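Home Reviews Movies Streaming Gear Newsletter

Osard Two Review: A Little Projector for People Who Still Want Movie Night

5 min read
96 shares

I have wanted a projector in my living room ever since the second-run theater near us closed, and I have talked myself out of it every year. Too expensive, too fussy, too many cables for the cat. Then in April the Osard Two went on sale at Storo and I caved, and we have watched a superhero movie on it nearly every weekend since (plus one very long fantasy trilogy, in order, with soup).

It's a squat little thing, smaller than I expected, and it sits happily on a bookshelf. Setup was painless. You plug it in, it squares up the picture by itself, and you sign in to your streaming apps with a remote that has exactly enough buttons. I had a movie going before the popcorn was done, and I am not a gifted installer of things.

Now, the picture. With the curtains closed and the lamps off, it's lovely. Capes look properly red, space looks properly black (well, very dark gray), and faces have a softness that reminds me of being in an actual theater. I run it at some 70 inches, and it stays sharp at that size right into the corners. In daylight, forget it. We tried a Saturday matinee with the blinds half open and spent most of the big third-act battle guessing who was punching whom.

Sound is the weak spot. The built-in speaker is fine for a sitcom, but anything with a big score comes out thin, and dialogue gets lost the minute something explodes. I hooked up my old Lightfoot soundbar and the difference was enormous, so please budget for a speaker if you don't already own one. The fan is audible too, a steady hush that I notice in quiet scenes and forget in loud ones.

I should mention the Serkari, the other one I looked at, which is brighter and has a nicer menu. It also costs quite a bit more and needs a minute or two to warm up every time you switch it on. My brother-in-law has one and loves it, and if you watch a lot of sports in the afternoon I think he's right.

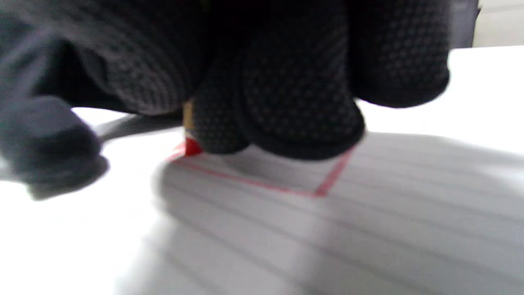 The one thing that did drive me a little crazy was the auto-focus, which likes to readjust itself if somebody stomps past the shelf. There's a setting to turn that off, buried three menus down under "Comfort," of all places! Once I found it, we had no more trouble. The power cord could be longer as well, and I ended up buying an extension.

Would I buy it again? Yes, very happily, at the sale price. At full price I'd think it over for a week and then probably buy it anyway. Storo gives you 30 days to send it back, so you can fit in a good few movies before you have to make up your mind.

14 comments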